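This site uses cookies. By continuing to browse you agree to our use of cookies. OK

Clearing off the pine table

22/10/2019

I bought the pine table in September from Snežana Atanasov, who was moving to a unit and had no room for it. It cost me $233 and two trips with the trailer. I wanted it for jobs that make a mess, and of course it turned into the place where everything gets put down. 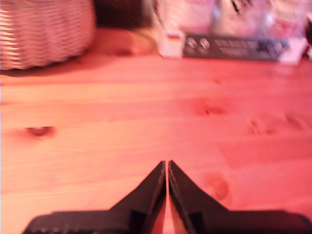
Wicker basket in the corner, long flat box along the back.

The basket can stay. The box should have gone out with the recycling and I keep walking past it. I like the knots in the boards, so I've decided against a tablecloth, and I'm not painting it whatever colour my sister suggests. 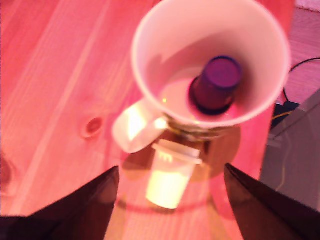 Small things are the real problem. Funnels, little cups and caps don't belong to any cupboard in our kitchen, so they drift. I've given them one drawer, second from the bottom, and anything that doesn't fit goes to the op shop.

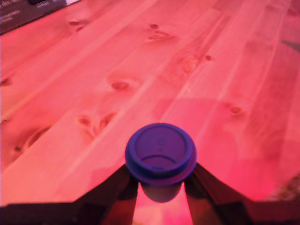
Takeaway cups are my own fault. I finish the coffee and leave the cup till night. The new rule is that it goes in the bin when I get up. Next job is oiling the top, and Brijesh has offered me the rest of his tin.

42 shares | 2 comments

Related posts
Sorting the kitchen drawers
Moving a table with a small trailer
What to do with old baskets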